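Troltanton Youth Hockey
Progress report to the Drollero Fund, second installment
20/05/2023

Dear Ms. Maldonado,

Thank you again for your patience while I pulled this together. The end of the season is always a scramble, and I wanted the playoffs behind us before I wrote.

The biggest piece of news is the goalie program. Your grant let us buy six full sets of loaner pads, and they have hardly been in the closet since March. Osamu Ogura runs the clinics before the regular practices, and he has three new goalies who had never tried the position (one of them now refuses to play anywhere else, which her mother is still getting used to).

Our older team finished with a 3-2 loss in the semifinal against Wuisan. It hurt, I won't pretend otherwise, but Takeshi Sakai had them skating hard right to the horn and I was so proud of them on the bus home.
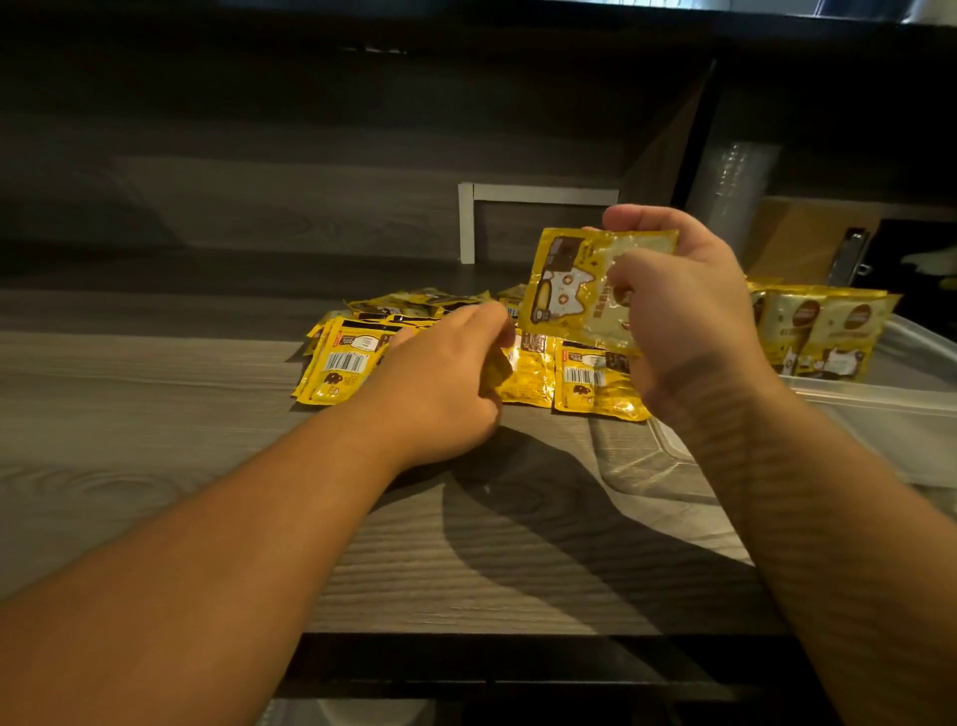
Sorting small yellow packets with a cat face on the front.

Ice time is still our sore spot. The rink moved two of our early slots to the far end of the evening, and that's hard on the younger children and harder on their parents. Kazuhiro Noguchi has been talking with the rink manager and hopes to have the earlier times back by fall. We have kept that part of your money aside until we know what we'll be paying.

Skate sharpening came in under budget, and with your blessing I'd love to put the difference toward helmets. Katsuhiko Wada is getting prices now, and I'll send them along as soon as he has them.

With real gratitude from all of us at the rink,
Troltanton Youth Hockey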